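Is the fabric protection plan on a new sofa worth paying for?

Shahnaz Mollah
Posted in Home & Furniture > Living Room

We're close to buying a Dreso two-and-a-half seater from the Brollov store near us. It's 69 inches wide, woven polyester, removable seat cushions, fixed back. The price on the tag is $1,909, and I can live with that. What I'm having trouble with is the extra $300 for something called Mishra Care, which the salesman brought up four times before I'd finished sitting down.

He says it covers "all accidental stains and damage" for up to 54 months. I asked for the terms and he gave me a folded leaflet with a smiling dog on it and not one condition. When I asked again he said the full wording comes by email after purchase. That seems backwards to me.

He also says the plan includes a treatment they put on the fabric at the warehouse, and that without it the first spilled coffee will be there forever. But the product card already says "stain resistant weave." So which is it? If the fabric resists stains, what am I paying for, and if it doesn't, why does the card say so?

We have a six-year-old and a cat. I'm not against paying for something that works. Has anyone here made a claim on one of these and had it paid? Please don't tell me it's for peace of mind. The leaflet already did.

Dennis Minja

I used to do the paperwork at a furniture store (not Brollov, and I don't know the Mishra plan, so read yours and don't take my word for it). The plans we sold had a lot of language in common, and I'd look for the following before handing over anything.

First, the word "accidental." Ours meant one event, on one day, that you could describe. A wine spill was fine. Arms going gray from hands and heads was "soiling" and wasn't covered. Most of the upset customers I dealt with were upset about soiling.

Second, the reporting window. Ours was short, and it ran from the day of the spill. People would try to clean it themselves for two weeks and then call. By then they were outside the window, and they'd also used a cleaner that wasn't on the list, so that was two reasons to say no.

Third, pets. Look for the cat by name, practically. Some plans cover a single pet accident and exclude claws altogether. If claws are excluded then half of your worry isn't insured.

Fourth, what happens when you win. On ours the company could send a cleaning kit, then a technician, then replace the part, in that order and at their choice. A replaced seat cover may not match the rest after a couple of years of sun. And once they'd paid for a replacement part, the plan was finished.
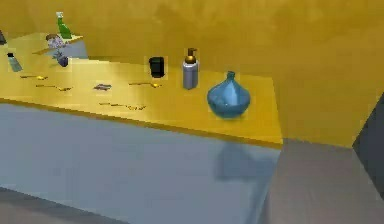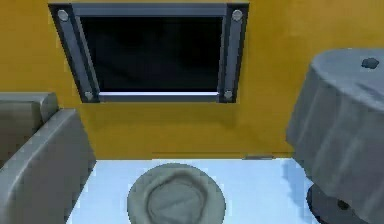

Two renderings with yellow walls. The blue glass vase is in the first one.

On the treatment, ask what the product is and whether the maker of the sofa approves it. If it's a spray, ask how long it lasts and who checks. I never once got a straight reply to that from our own supplier, and I was on their side of the counter.

What I'd do is ask Dreso directly for the price of a spare set of seat covers for that model. Your seat cushions come off, so if the covers do too (check for a zipper, "removable cushions" doesn't promise that) you may be able to buy a spare set for less than the plan. Then you own something. The fixed back is the weak spot and a throw takes care of some of it.

And if they won't show you the wording before you pay, I'd take that as your reply. Ask if there's a cancellation period too, in writing.

sofaso_good

just get a can of Vudis and spray it yourself, did mine in March and its been great, water beads right up. way cheaper. no kids here tho and we dont really use that room

Shahnaz Mollah

Thanks both. Water beading in a room you don't use isn't much of a test, but I'll look at the can.

Dennis, I went back and asked to read the terms on the store's computer. They did find them, after some hunting. Claws are excluded, "odors" are excluded, and spills have to be reported within five days. I also checked the seat covers and there is a zipper, with a tag next to it that says dry clean only, so I'm not sure how far that gets me with a six-year-old. I've emailed Dreso about the price of spares and am waiting to hear back. We're leaving the plan off the order.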